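ものづくり相談室 > ロボット・自動化 > 自宅・共同工房での製作

自作の縫合アーム、針が口先でくるりと回ってしまいます。どこから手をつけたらいいでしょうか

投稿者:ぬいもの半島

いつも読ませていただくばかりで、書き込むのはこれが初めてです。長くなりそうなので、お茶でも飲みながら読んでいただけるとうれしいです。

地元の共同工房「Paiva」に通いながら、手術用の鉗子に似た細長い器具を動かすロボットアームを作っています。もともとは裁縫が好きで、ミシンの修理から機械いじりに入った人間です。人の体に使うつもりはまったくなくて、練習用の台の上で曲がった針を通し、糸を結ぶところまでを機械にやらせてみたい、というのが目標です。仲間内ではこの計画を「Donex」と呼んでいます(名前に深い意味はなく、最初に使った箱に書いた落書きがそのまま残りました)。

アームは2本あります。器具の先はワイヤーで引く方式で、手首の曲げ二方向と口先の開閉を、根元のモーターからプーリーを介して動かしています。制御の周期は1000ヘルツ、映像は固定のカメラと、手首側につけた小さいカメラの両方から取っています。操作は手元のレバーで私がやっていて、自動で動かすのは「針をつかんだあと、決まった弧に沿って回す」という部分だけです。この自動の部分のプログラムは、去年の冬に400行ほどあったものを、工房の詳しい方に見てもらいながら書き直しました。

針をつかむところまでは、われながらうまくなったと思います。最初のころは針を拾うだけで一晩かかって、帰り道に肩がこって首が回らなかったものです。いまはつかんで、持ち上げて、向きを整えるところまでは落ち着いてできます。

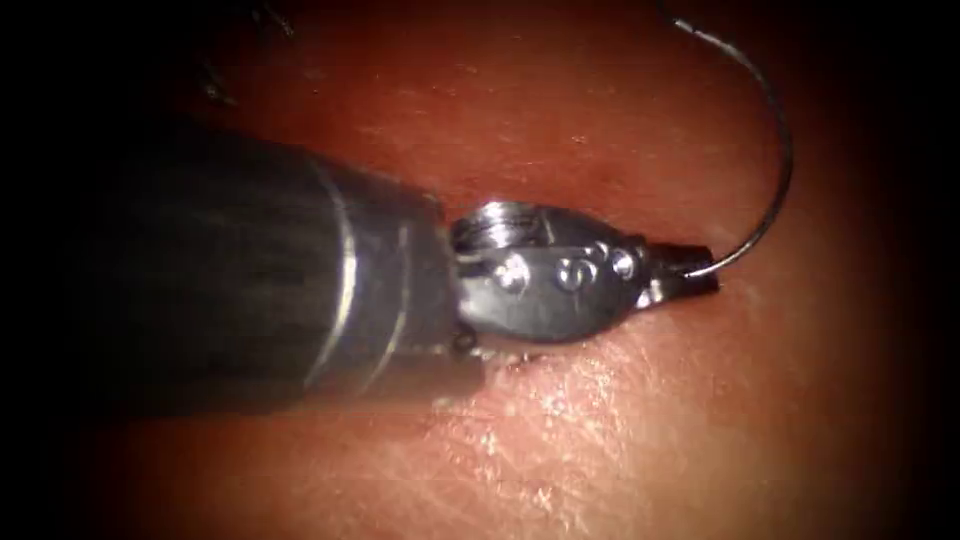

困っていること

本題です。針先を面に入れて弧に沿って回していくと、途中で針が口先の中で回ってしまうことがあります。手首はきちんと回っているのに、針だけがその場に残って寝てしまうのです。そうなると針の出てくる場所がずれるので、いったん抜いてやり直しになります。気をつけて見ていると、刺し始めは平気で、針のおなかが面に入ったころに起こりやすいようです。

つかむ力が足りないのかと思って、ワイヤーの張りを強くしてみました。少しはましになったのですが、今度は手首を曲げたときに口先が勝手に閉じたり、逆に緩んだりするようになりました。たぶんワイヤー同士が引っ張り合っているのだと思います。張りを戻すと元どおり針が回ります。どちらを取っても具合が悪くて、先月からずっと行ったり来たりしています。

もうひとつ、こちらは愚痴のようなものですが、手首側のカメラが近すぎて、器具が光ってしまい、肝心の口先がぼやけて見えません。照明を弱めると今度は切れ目が暗くなって、どこまで縫ったのかわからなくなります。薄い緑色の糸にしたのは大正解で、赤っぽい面の上でも結び目がよく見えるのですが、器具のほうは相変わらずです。
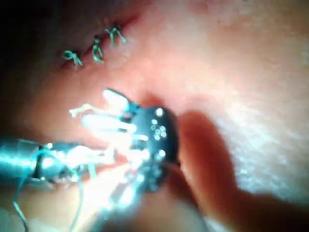 それでも調子のいい日には続けて縫えることもあって、そういうときは本当に楽しくて、閉館の放送が鳴っても片づける気になれません。だからこそ、うまくいく日といかない日の差が何なのかを知りたいのです。気温でワイヤーが伸び縮みするのか、私のつかみ方にむらがあるのか、それとも口先の形そのものに無理があるのか。順番に確かめたいのですが、どこから見ていくのがよいでしょう。

ちなみに、口先を作り直すこと自体は苦になりません。ただ、工房の小型フライスは予約がなかなか取れないので、できれば削る前に試せることを先に試しておきたいです。同じような細い器具を作った経験のある方、あるいは縫合そのものに詳しい方、どんな小さなことでもかまいませんので教えてください。

回答

投稿者:歯車と煮豆

はじめまして。Donex、いい響きですね! 私も似たようなワイヤー式の手首を家の物置で作っていて(こちらは縫うのではなく、盆栽の細い枝を切るためのものです)、読みながら何度もうなずいてしまいました。張りを強くすると別のところがおかしくなる、あれは私も半年ほど悩みました。

まず順番のことですが、私ならワイヤーの張りはいったん弱いほうに戻して、しばらく触らずにおきます。そのうえで、動かない台の上で確かめます。手首をまっすぐにして針をつかませ、針先に小さなばねばかりを引っかけて、針が回り出すときの値を読むのです。次に手首を左右に曲げて同じことをします。私の手首では、まっすぐなら100グラムまで耐えるのに、深く曲げたとたんにするりと抜けるという、わかりやすい差が出ました。数字そのものはうちの器具の話なのであてにしないでくださいね。姿勢によって差が出るかどうかを見てほしいのです。

差が出たなら、原因は手首を曲げたときに開閉のワイヤーの道のりが変わってしまうことだと思います。プーリーの中心から外れたところをワイヤーが通っていると、曲げるたびに少し余ったり足りなくなったりします。おっしゃっている「勝手に閉じたり緩んだり」は、まさにこれではないでしょうか。直し方は、曲げの角度に応じて開閉のモーターを少しだけ余分に回すことです。補正の表を作って、曲げ角ごとに値を入れていけばよくて、削り直しはいりません。私は夜中にラジオを聴きながら、角度を少しずつ変えて地道に埋めました。地味ですが、あれをやった翌朝からは別の機械のようでした。

差が出なかった場合は、口先の面が滑っているのだと思います。目の細かいやすりで、内側に斜めの筋を交差させて入れてみてください。針の軸と同じ向きに筋をつけると、かえって回りやすくなります。私は最初それをやってしまって、部品をひとつ無駄にしました。筋を入れたあとは、ばりが残っていないか指先ではなく綿棒でなでて確かめてくださいね。綿がひっかかれば、そこにばりがあります。

それから気温のお話ですが、うちの物置は夏と冬でずいぶん違うので、毎回動かす前に「全部ゆるめて、原点に当てて、張り直す」という手順を入れています。面倒なようでも、慣れるとラジオ体操のようなもので、やらないと落ち着かなくなります。調子のいい日と悪い日があるというのは、案外こういうところかもしれません。

工房の予約、取れるといいですね。続きを楽しみにしています。

投稿者:通りすがり三号

張りを上げるより、太いワイヤーに替えたら終わりでは? うちは釣り具屋のやつで十分でした。

投稿者:糸くず研究所

機械のほうは歯車と煮豆さんがとても丁寧に書いてくださっているので、私は縫う側からお話しします。以前、動物の病院で手術の準備をする仕事をしていて、練習台で針の扱いを教わる機会がたくさんありました。いまは離れていますが、糸を見るとつい手が動いてしまいます。

ひとつめは針のつかむ場所です。お写真では針の端のほうを挟んでおられますね。端をつかむと弧が長く使えて見通しもいいのですが、そのぶん針先までが遠くなって、面に入ったときの抵抗が口先を回す力として大きくかかります。私が教わったのは、針先から見て三分の二か、それより少しお尻寄りのところでした。お尻のぎりぎりは糸がつながるところで、針によっては断面も変わりますから、つかみにくいうえに傷めやすいのです。つかむ場所を少し中へ移すだけなら、今夜にでも試せます。

ふたつめは、針が面に入る角度です。針先を面に対してまっすぐ立てて入れないと、最初の刺さり方が浅くなって、あとから針のおなかで面をこじることになります。「針のおなかが入ったころに起こりやすい」と書かれていたのを読んで、まずこれを疑いました。人の手なら手首が勝手に加減してくれますが、決まった弧で回すプログラムですと、弧の中心が針の丸みの中心とずれていれば、ずれたまま押し通してしまいます。つかみ直すたびに針の向きは少しずつ変わるはずですから、弧の中心を毎回合わせ直しておられるかどうか、そこを教えていただけると、もう少し詳しくお答えできるかもしれません。

合わせ直す方法としては、固定のカメラのほうで針の弧を横から見て、三点に印をつけて円を描くのが手軽だと思います。難しい画像処理をしなくても、画面の上で人が三回押せば円は決まります。中心が出たら、その点のまわりで回すようにアームに伝えてください。私の知っている学生さんの工作会で、Dreltanceという小さな補助プログラムを配っていて、それがちょうどこの「三回押して円を出す」だけのものでした。作るのもそんなに大変ではないと思います。

光ってしまうカメラの件は、照明を弱めるかわりに、向きを変えるか、前にトレーシングペーパーを一枚はさんでみてはどうでしょう。弱い光よりも、広くて柔らかい光のほうが、器具の照りも落ち着きますし、切れ目も沈みません。病院でも、まぶしいときは灯りを暗くせず、まず角度を動かしていました。カメラの明るさが自動のままなら、それも固定にしておくといいですよ。器具が近づくたびに画面全体の明るさが変わると、見ているほうがくたびれてしまいますからね。

最後に余計なお世話かもしれませんが、引き残した長い糸は、次の針に移る前に脇へ寄せておくのをおすすめします。器具の下に垂れたままにしておくと、回している途中で関節に巻き込むことがあります。私は濡らした綿の切れ端を置いて、その上に糸を寝かせていました。

投稿者:ぬいもの半島

みなさん、こんなにたくさん、ありがとうございます! 読んでいて胸が熱くなりました。

糸くず研究所さんのご質問ですが、弧の中心は最初に決めた値のままで、つかみ直しても合わせ直していませんでした。書いていて顔が赤くなります。つかんだあとに向きを整えるところまでで満足してしまって、中心のことは考えてもみませんでした。つかむ場所も、端のほうが見やすいからという理由だけで決めていました。今度工房へ行ったら、まず場所を中へ寄せて、それから三点の印を試してみます。

歯車と煮豆さんのばねばかりも、ぜひやらせてください。工房の棚に「Arkar」と書かれた古い計量器の箱があって、中に小さいばかりが入っていたはずなのです。曲げ角ごとの表は、罫線のノートを一冊おろして埋めていくつもりです。盆栽のほうの手首も、いつか見せていただけたらうれしいです。

通りすがり三号さん、太いワイヤーは前に一度試したのですが、うちのプーリーは溝が細くて乗りませんでした。でも釣り具屋さんは盲点でしたので、細いのを探しに行ってみます。

トレーシングペーパーは家に型紙用のものが山ほどあるので、次は丸めて持っていきます。結果はこの下に書き足しますね。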